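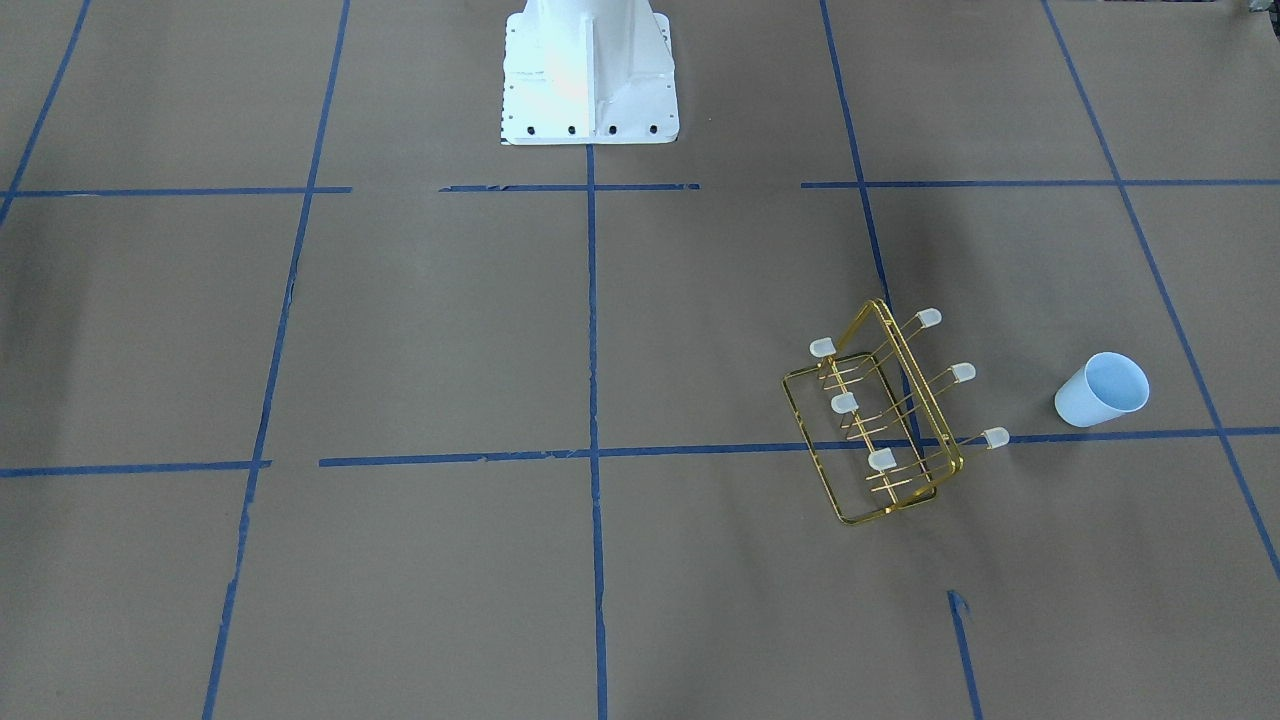 By Tuva Strand
Opinion | Health | October

Let people sleep when they can, then. That's my whole argument and I'll get it down before my shift.

I work nights at a sorting depot on the edge of Ulport. Have done for seven years. Every autumn a leaflet goes round telling us how to sleep better. Go to bed at the same time. No screens. A dark, cool room. Warm milk, for all I know, I stopped reading. Same time as what? My rota changes every fortnight. Four nights, two off, three earlies, one off, and then something in the middle that no one can explain to me.

The advice is fine for people with one bedtime. It was written for them. The rest of us get it anyway, with a cheerful moon on the front, and feel we've failed at lying down.

I kept a diary for 19 days last winter because the practice nurse asked me to. Bed at nine in the morning, up at half twelve when the bins came. Bed again at four, phone rings, it's the school. I took it back to her and she was kind about it, she really was, but the form had one box per day for "time you went to bed". One box. I wrote very small.

Kagiso Magagula drives the late bus from Futport and he's been told he has insomnia. Maybe he has. He finishes at two, gets in at three, and lies there with his heart going because he's spent the last hour dealing with drunks and a diversion. Put anyone in that seat and see how they drop off. What he's been offered is a breathing app. What would help is his break moved and eleven clear hours between shifts - proper ones, not on paper.

And it does harm, all this. Tired people get ill. They eat rubbish at odd hours, they snap at their kids, they nod at the wheel. I've pulled over in the layby on the Pesta road more times than I'd tell my mother. We know enough about it to print the leaflets. Not enough, apparently, to look at a rota.

I'm not against the clinics. Ya-wen Cheng on my line got a mask for her apnea and she's a different woman, sings in the canteen, it's awful. If you snore and gasp and wake up with a head like a brick, go and be seen, don't let me put you off. But she had a thing that could be treated in a bedroom. A lot of us haven't.
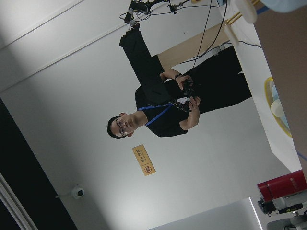 Black T-shirt, blue lanyard, both hands on a small black device.

Some of it is cheap. Publish rotas a month ahead. Turn them forwards, earlies to lates to nights, so the body has a chance to follow. Let people nap on their break without a manager coughing in the doorway. Surgeries could ring night workers in the late afternoon - mine rings at ten in the morning, every time, and then notes down that I was difficult to reach.

I've heard the answer already, that we chose the job and get extra for it. I do get extra. It goes on blackout blinds and taxis when I don't trust myself to drive. And somebody has to be up, unless you'd like your parcels and your wards and your buses to shut at six.

So keep the leaflet if you must. But send a copy of it to whoever does the rotas, and ask them which bit they expect us to folow this week. I'm on at ten.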